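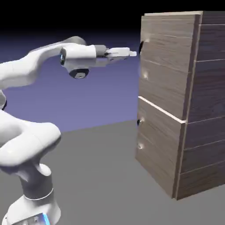
To the Office of Comparative Trials, Burau
Subject: Drawer series, January 2022

The undersigned was instructed to determine which of two grippers, the Prondorari or the Costo, should be recommended for the archive contract. Each was given 600 simulated attempts at the top drawer, under the same controller and from the same starting pose.

The Prondorari failed 49 times. The Costo failed 216 times. Under ordinary procedure the report would end there, and Mr. Ashraful Wickramasinghe has twice asked me why it has not.

On reviewing the logs I found that 12 of the Costo's failures were of one kind. The fingers advanced to the knob, stopped short of it, and remained there until the clock ran out. No fault was recorded. The controller reported that the task was complete.

I replaced the controller with the Patwary build and repeated those 12 attempts. The fingers stopped in the same place. I then asked that the drawer be opened by direct command, with no arm loaded at all. The request was refused by the simulator on the grounds that the drawer was in use.

Mr. Wickramasinghe attributes this to a stale lock in the scene file and has directed that the 12 attempts be struck from the count. I have complied. The Prondorari is recommended.

I request leave to keep the scene file open through February.

Respectfully submitted,
Tharushi Siriwardena
Examiner, Second Grade

Leave granted. The file is not to be run at night. A.W.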